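Pages That Still Load: Reading a Text-Only Web on an Early Mobile Phone Browser

Project report
Barrett Ridgeway and Wael El Ouafi
Course adviser: Dolores Calloway
14 January 2024

1. Background

Before phones could show ordinary web pages, many of them had a small browser that read a cut-down page format. Pages were written as "cards" grouped into a "deck," and the phone fetched a whole deck at once through a gateway run by the carrier. Most of those gateways are gone. The phones still turn on, but the browser has nothing to talk to.

We wanted to know how much of that kind of browsing could be brought back with parts a student can get, and what it is like to use. We did not try to repair the cellular side. Our handset accepts a data call over its serial cable, so we worked with that.

2. The handset and the gateway

The phone was lent to us by Ashraf Zaki, who kept it with its charger and the printed manual. It shows 4 lines of text at a time and has two soft keys under the screen. The battery no longer holds a charge, so all of our tests were done with the charger plugged in.

The gateway is a program we call Grotik. It runs on an old laptop, answers the phone's request, fetches the page from our own small server, and compiles it into the compact form the browser expects. We wrote it in Python. The part that took the longest was the compiler, because the phone gives the same error message for every kind of mistake in a deck.

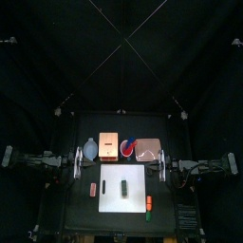

The first version sent each deck as soon as it was compiled, and long decks failed without warning. Rawiri Sutcliffe suggested that we check the size after compiling and split anything over the limit into two decks with a "More" link at the bottom of the first. After that change the long decks loaded. We set the limit a little lower than the one in the manual, since decks close to the printed figure sometimes froze the browser.

3. Test pages

We prepared 113 decks. Most were converted from plain text we had written ourselves: bus times for the town of Girkham, a short phone list, weather notes and a set of recipes. The rest were forms, where the user types something and sends it back.

Each deck was loaded 5 times. We counted it as working if every card opened and every link went where it should on all of the loads. A deck that failed once was marked as failed, even if it worked on the next try.

4. Results

The plain text decks were reliable once the splitting was in place. The forms were worse. Text fields worked, but selection lists with long labels lost their last entry, and we did not find the cause. Shorter labels avoided the problem.

Loading a single deck took up to 4 seconds over the cable. Moving between cards in the same deck was instant, and this changed how we wrote pages. In June we had been putting one topic on each deck. By the fall we were putting a menu and all of its answers into the same deck wherever they would fit.

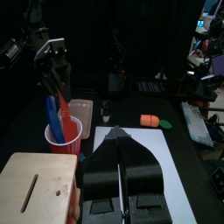 Typing was the slowest part of every test. Wael could enter a street name with the number keys faster than Barrett, who had never owned a phone without a full keyboard, but neither of us wanted to do it often. We rewrote the bus pages so that stops are picked from numbered lists. Pressing a number key opens the matching entry directly, and a timetable can be reached in three key presses.

5. Problems and next steps

Accented letters do not display. The phone shows a blank for each one, so a name like Blöndal in the phone list came out with a gap in it. Grotik now swaps accented letters for plain ones before compiling. We would like to read the phone's character table properly and see which letters it does have.

We have a second handset, with a different browser version, that we have not been able to connect. The cable fits but the phone does not respond to the setup commands. The log from those attempts is in Appendix B, and the deck sources are in Appendix A.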